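SANURA SHORT FILM PRIZE NAMES ITS SHORTLIST AND MOVES TO GRURODLEY

Category: Film and Television > Festivals and Awards

Grurodley, Sep 20, 2026. The Sanura Short Film Prize has announced the shortlist for its next edition, which will be held in Grurodley for the first time. The prize is open to fiction and documentary films of up to 17 minutes by directors who have not yet made a feature. This year 213 films were entered and 16 have been shortlisted.

The prize was previously held in Sirnness, where the cinema it used has closed for rebuilding. Screenings will now take place at the Ibarra, a former dance hall on Canal Street which reopened as a cinema and workshop space in May. The main room has been fitted with a new screen and sound system, and there is step-free access from the street to all public areas.

All of the shortlisted films will be shown to the public before the winner is chosen. They have been grouped into four programmes, each lasting a little over an hour, and every programme will be shown twice. Directors who are able to travel will introduce their own work and answer questions afterwards.

Aileen Enriquez, director of the prize, said: "We had a good many strong entries from people making a second or third short, and that shows in the writing. There are fewer films this year that depend on a twist in the final minute. We are sorry to leave Sirnness, where audiences have been very loyal, and we will be running a return coach so that regulars can still come."

Among the directors on the shortlist is Benjie Fajardo, whose film "The Lower Field" follows two brothers clearing out their father's farmhouse. Fajardo trained as a stage actor and has spent most of his working life in touring theatre. He wrote the script during a long run of a pantomime and shot it over five days with a crew of friends. It is his second short.

Kristine Dizon is shortlisted for "Night Bus, Front Seat", a documentary about a driver on her last week before retirement. Dizon began as a sound recordist and still works in that role on other people's films. Her earlier short, "Salt Road", was shown at several regional festivals and won a student award for editing.

Kenneth Aquino's "A Tenant" is the only animated film on the list. It was drawn in pencil and has no dialogue. Aquino teaches illustration part-time and made the film on his own over three winters, with music recorded by a former pupil.

The full shortlist, with running times and a short note on each film, can be collected from the Ibarra box office or requested by email.

The jury will be chaired by the screenwriter and script editor Amado Macapagal. He has written for radio and television and ran the Sirnness young writers' group before moving into script editing full-time. The other jurors will be named when the programme is printed.

"I will be looking for films that know how long they need to be," Macapagal said. "A short has no room for a scene that is only there because it was difficult to shoot. I have written plenty of those scenes myself, so I have some sympathy."

The winning director will receive a cash award, a place on the Ibarra's writing residency and help from a script editor in developing a first feature. There is also an audience award, decided by paper ballot at the end of each programme. The audience award carries no money, but the film that wins it will be shown before main features at the Ibarra for a month.

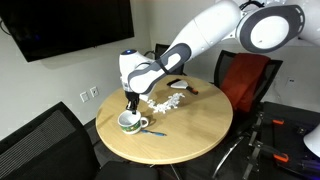
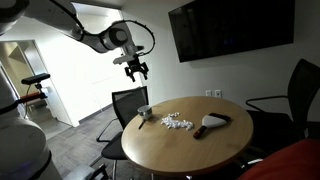 A one-day workshop for new writers will run alongside the screenings. It will be led by Enriquez and Dizon and will cover writing for a small cast, working with a single location and preparing a script for the first read-through. There are 30 places and no previous experience is needed. People who would like to attend should send one page of a script, in any format, together with a sentence or two about what they hope to work on. Applicants must be aged 18 or over.

Tickets for single programmes and a pass for all four go on sale at the box office next month. Reduced prices are available for students, people on low incomes and anyone under 26. Carers go free. Subtitles will be shown on all films at the second screening of each programme, and the first programme will have a sign language interpreter for the questions afterwards. The coach from Sirnness will leave from outside the library and must be booked with the ticket.

Two of the films contain strong language and one has flashing light in its opening minutes. Details are given in the printed programme, and box office staff will be able to advise.

Notes for editors

The Sanura Short Film Prize is named after the Sanura, a repertory cinema in Sirnness that showed shorts before every feature until it closed. The prize is run by a small charity and has no permanent staff.

Stills from the shortlisted films and portraits of the directors are available on request. Interviews with Aileen Enriquez, Amado Macapagal and the three directors named in this release can be arranged through the press office. Reviewers who would like to see the films in advance should ask for a viewing link, stating the publication they write for. Reviews are held until after the first public screening of each film.

ENDS

4 shares | 0 comments

Contact the press office | Accessibility | © Sanura Short Film Prize. All rights reserved. | Back to top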